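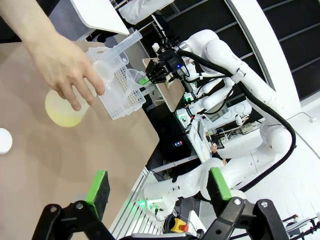 The Flandwood Lemon

My uncle Arlindo Guerra left me two things, a table and a recipe, and of the two I was much more pleased with the table. It's a big tan wooden thing, and I've eaten at it, cried at it and once slept under it during a thunderstorm when I was small (Arlindo brought me a cushion and a biscuit and carried on with his crossword over my head).

The recipe was for lemon essence. Not a cordial, he was very firm on that. Back in the day he sold it at Belmonte market in little bottles with a label he drew himself, and people came over from Flandwood on the bus to buy it. Then one December he stopped making it and never said why, and when you asked him he'd start talking about the gutters.

So there I was with his notebook open and a box of his old bits and pieces, beakers mostly, clear plastic ones that had gone a bit cloudy, and a measuring cylinder, and a white rack with rows of little holes in it. The rack was the best thing in the box. I spent ages putting things in it and taking them out again. My sister Irel came round while I was doing this and stood in the doorway with her coat on.

"You're playing shops," she said.

"I'm making the essence."

"With what? You can't make toast."

I told her to take her coat off and read to me, and to my great surprise she did both.

Arlindo's handwriting leaned so far over that it was practically lying down, and he wrote his quantities in a system of his own. A "Pruvitz" came up on every page. A Pruvitz of peel. Half a Pruvitz of sugar. Let it stand until it smells of Pruvitz. We tried it as a weight, and then as a spoon, and Irel looked it up on her phone and found a garage that did exhausts.

"Maybe it's a person," she said.

"You can't have half a person in an essence."

"You could have half a person's share, though." She turned the page. "Oh. Oh, look at this."

Tucked in the back was a letter, folded very small, dated July 20, 2018, which was the summer before he got ill. It was in his good handwriting, the upright sort he kept for the bank. Dear Mrs Pruvitz, it said. I have been meaning to write for a long while about the bottles. And then there was a whole page about the bottles! She'd had the stall next to his, it seemed, and she'd been the one with the nose. He'd mix and she'd sniff, and she'd say more, or less, or stop there, Arlindo, before you ruin it. They'd sold 998 bottles between them. He'd wanted to get to 2,000 and she'd wanted to get to the seaside, and they'd had words over it behind the egg man's van, and she'd gone. He was sorry. He'd tried it on his own and it came out tasting of floor.

There was no stamp on it, and no envelope anywhere in the box. Irel read the last bit twice and then got up and put the kettle on, which is what she does instead of blowing her nose.

"She might be alive," she said with her back to me.

"She'd be ancient."

"Ancient people are alive all the time."

It took Irel one phone call. The egg man's daughter still has the van, and she knew straight away who we meant. Mrs Pruvitz was 92, she'd been living in Flandwood all this time, on the same bus route, and she didn't care for visitors before eleven.

I made a batch that night anyway. I can't really tell you how, I just poured this into that and tilted my head a lot, and what I had at the end was a bit of pale yellow stuff in the bottom of a beaker. Irel tasted it off the end of a spoon and thought for a while.

"Floor," she said.

But we bottled it, and the next morning I put on a proper shirt and we got the bus, me with the bottle in my lap and Irel with the letter inside a library book so it wouldn't crease any further. She talked the whole way about whether you should hand over a letter like that at the door or wait until you'd been asked to sit down. I said wait. She said what if we weren't asked?

Mrs Pruvitz opened the door before we'd rung. She was tiny, in an enormous green cardigan, and she didn't look at either of us. She looked at the bottle. She held out her hand for it, got the lid off on the second go, put it under her nose and shut her eyes, and we stood on her mat like a pair of carol singers.

"Too much peel," she said. "He always did that. Come in, then, and wipe your feet."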